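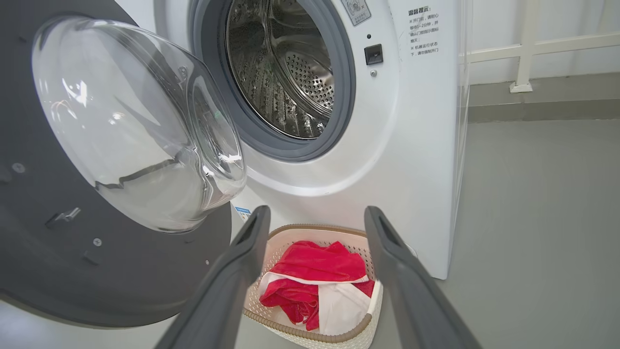 Weekend laundry helper wanted at Gristmont

Home | Rooms | Jobs | Contact

Posted in April by Precious Lumanlan

Hi all! I run the guesthouse with Frøydis Sundqvist, and we're looking for one more pair of hands for the summer. It's mostly sheets and towels, plus a bit of ironing if you can stand it (I can't).

You'd work 2 mornings a week, starting at 8, and the pay is $245 a week with lunch thrown in — Frøydis cooks, so come hungry.

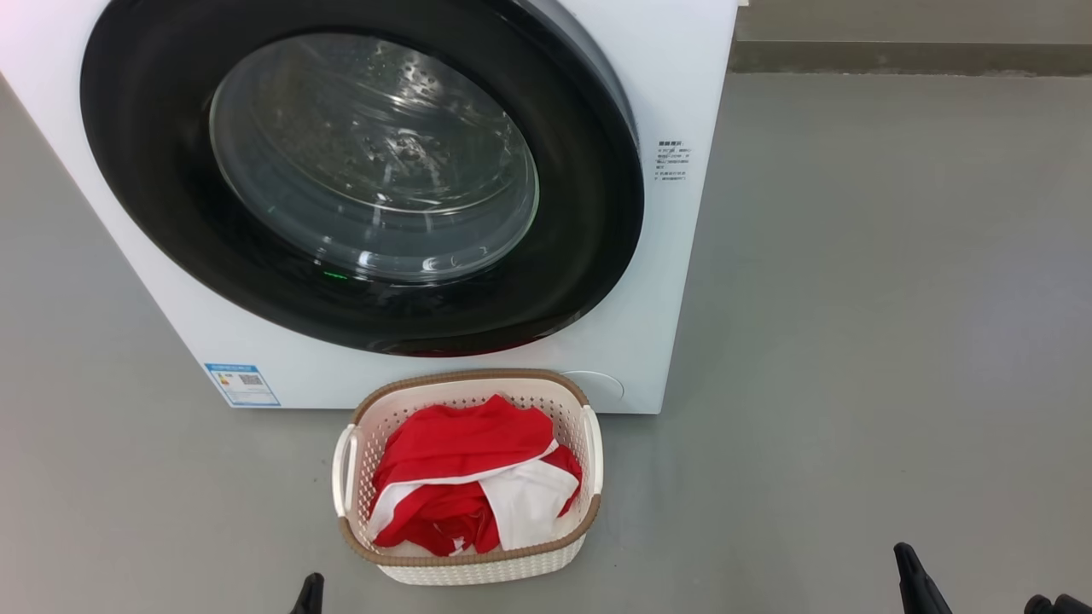 You don't need experience, but you do need to be okay with stairs and with me singing. We'd love someone who lives in Herkthorpe or close by, as the early bus is hopeless. If you stay through the end of the season there's a $300 bonus too!
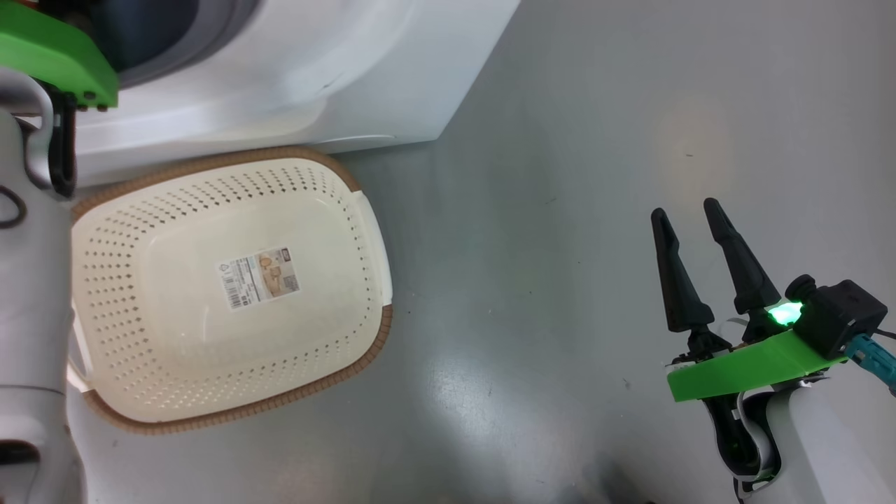 Do I need my own car?
Only if you live out past Trnka, where the bus doesn't go.

Send me a few lines about yourself, or stop by the front desk before noon and ask for Precious.

2 comments | 2 shares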